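Simulated Robot Learns Where Not to Put Things

February 10, 2020

A robot that has never existed spent much of December moving objects it could not feel around a bedroom nobody sleeps in, and its keepers at the Killidport lab are pleased with how it went.

The group was testing Nomano, a planning method that makes a robot guess what each move will do to everything else on the table before it commits to one. Older planners tend to think about the object being grabbed and leave the neighbors to their fate. Nomano scores the neighbors first. If a long object is likely to roll into a small one, the small one gets moved, or the long one is approached from the other end.

The team ran 529 tidying tasks inside Huerta, its in-house simulator. Nomano finished 428 of them without an unplanned collision. The previous planner, given the same tasks and the same patience, managed 200.

Huerta will not win prizes for interior design. Its rooms are furnished just enough to give the software something to be wrong about — a table, a bed, a few items in strong colors — and the edges come out in steps, a price the lab pays for speed.
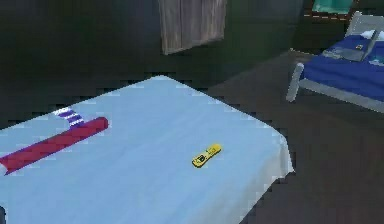 The failures were mostly of one kind. Asked to separate two objects that were touching, the planner would sometimes think for roughly 39 seconds and then choose to do nothing, which does avoid collisions. The authors list this under "conservative behavior."

A version for real hardware is planned with Corkon, whose test arm will be working with gravity that can't be paused. The simulator code will be released once somebody has written the instructions.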